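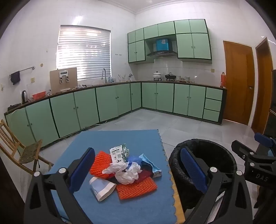
Lovska Studios Open Day: I Queued for a Sofa

Posted 2018-06-02 in Movies, TV, Set Visits

Lovska opened its gates to the public for the first time since it began shooting the family drama Pallia, and up to 3000 of us turned up to look at the backs of walls. Fake walls, mostly. Stage 2 smells of paint and toast.

The tour starts in the costume store, where our guide, Ravindra Rathore, let us file past 434 coats on rails. I know it was 434 because there is a sign. He has worked on the show from the pilot and refuses to say who dies in the December finale, though he was asked by every person in our group, including a boy who asked twice in different voices.

Then the Chauhan house. On television it has three floors and a sea view. In life it has one floor, a staircase that goes up to a ladder, and a sea painted on canvas that needs ironing. You get 20 seconds on the famous sofa. It is very hard. I now have more respect for the breakup episode, which was nearly all sofa.

None of the cast came out, despite the poster. We did get a wave from a man in a golf cart, and the women behind me spent lunch deciding he was a director.

Lunch was a cheese roll at the price of a small lamp. The gift shop sells the lamp too.

The shuttle back to Estby station leaves from Gate 2 - the ticket says Gate 1, so ignore the ticket. I bought a mug.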